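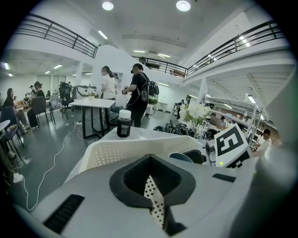 Llevamos un curso entero con la cesta Huka en la sala común y la volveríamos a pedir, aunque agradeceríamos que la ficha aclarase de una vez qué piezas vienen incluidas y cuáles se compran aparte.

Atendiendo a esta petición, remitida por un centro usuario, Wolwood ha revisado la información del conjunto de mesa para espacios compartidos. La presente ficha sustituye a la anterior y recoge la composición del conjunto, sus condiciones de uso y la forma de solicitar reposiciones.

Conjunto de mesa Huka para salas comunes
Referencia: 108
Distribución: Wolwood

Descripción general

El conjunto está destinado a zonas de descanso, aulas polivalentes, oficinas abiertas y otras dependencias en las que la vajilla menuda se comparte y se recoge varias veces en una misma jornada. Su elemento principal es una cesta de plástico de tono claro, con el fondo perforado y los laterales bajos, en la que se reúnen los vasos después de su uso y se trasladan hasta el punto de lavado. La cesta dispone de una abertura rectangular a modo de asa, integrada en el propio contorno.

La altura reducida de los laterales permite introducir y retirar los vasos con una sola mano mientras la cesta permanece apoyada sobre la mesa. Se recomienda colocar primero las piezas que vayan a quedar de pie y dejar para el final las que se depositen tumbadas o boca abajo. No es necesario ordenar los vasos por colores ni por tamaños, si bien algunos centros prefieren hacerlo para facilitar el recuento
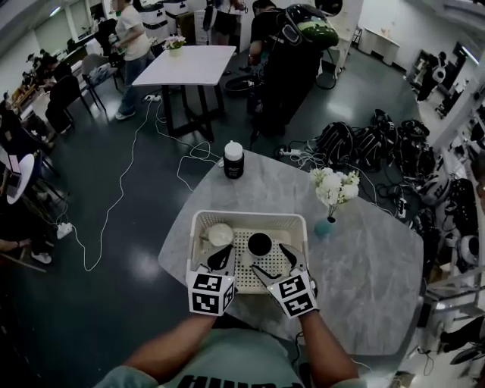 al cierre de la sala, momento en que el personal encargado comprueba que todas las piezas han regresado a la cesta y anota las que deban reponerse. La distribuidora facilita, previa solicitud, una hoja de control en formato imprimible.

Composición

Incluido en la referencia 108:
Cesta perforada Huka, una unidad
Vasos pequeños Huka, surtido de blancos y azules
Hoja de instrucciones

No incluido:
Jarrón Liltus
Flores y cualquier otro elemento decorativo
Mesa Degefa

Características técnicas

Capacidad del vaso: 200 ml
Carga máxima de la cesta: 2 kg
Temperatura máxima de lavado: 90 °C
Garantía: 2 años

La carga máxima se refiere a la cesta levantada por el asa. No debe emplearse como escalón, como base de apoyo para otros muebles ni como recipiente para líquidos. Los vasos son aptos para bebidas frías y calientes, y no deben introducirse en el horno.

Mesa y elementos complementarios

La mesa Degefa se ofrece por separado, con tablero gris de acabado veteado que imita el mármol. Su contorno anguloso e irregular obliga a prever el espacio de paso antes de fijar la ubicación definitiva; el plano de planta puede solicitarse a Wolwood junto con el presupuesto. Sobre un tablero de tono gris, los vasos azules se distinguen con facilidad, circunstancia que conviene valorar en salas amplias donde las piezas quedan repartidas entre varias superficies.

El jarrón Liltus, de tamaño pequeño y en un tono azul verdoso, está pensado para ramos cortos. Se aconseja situarlo en un extremo del tablero, de manera que la cesta pueda desplazarse sin rozar las flores.

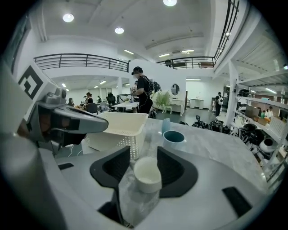
En nuestro caso los vasos azules desaparecían menos que los blancos, que la gente confundía con los de la cocina; acabamos pidiendo la reposición solo en azul y el servicio la aceptó sin dificultad.

Efectivamente, las reposiciones pueden tramitarse por color. El pedido deberá indicar la referencia del conjunto, el tono deseado y la dirección de entrega. Los matices pueden variar ligeramente entre partidas de fabricación, por lo que no se garantiza la coincidencia exacta con las piezas adquiridas con anterioridad.

Limpieza y conservación

Lávese la cesta con agua y detergente neutro antes del primer uso. Los orificios del fondo se repasan con un cepillo de cerdas blandas. No se utilicen estropajos metálicos, disolventes ni productos abrasivos. Tras el lavado, la cesta se deja secar inclinada y no se apila hasta que haya perdido toda la humedad.

El tablero de la mesa se limpia con un paño suave ligeramente humedecido. Los cercos de café y de té deben retirarse en la misma jornada. El agua del jarrón se cambia con el jarrón fuera de la mesa.
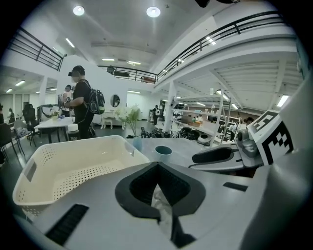
¿Puede pedirse la cesta suelta, sin los vasos? Tenemos vajilla propia y únicamente nos interesa la pieza para recogerla.

La cesta se suministra también de forma individual, con idénticas condiciones de garantía. En tal caso deberá hacerse constar «solo cesta» en el apartado de observaciones del formulario. Antes de formalizar el pedido, se ruega comprobar que los vasos propios no sean tan estrechos que puedan encajarse en las aberturas laterales.

Plazos y devoluciones

Los pedidos recibidos durante el mes de agosto se tramitan en septiembre. Las devoluciones se admiten con el embalaje original y sin señales de uso. Las piezas dañadas durante el transporte se sustituyen sin cargo, previa comunicación a Wolwood y envío del albarán correspondiente.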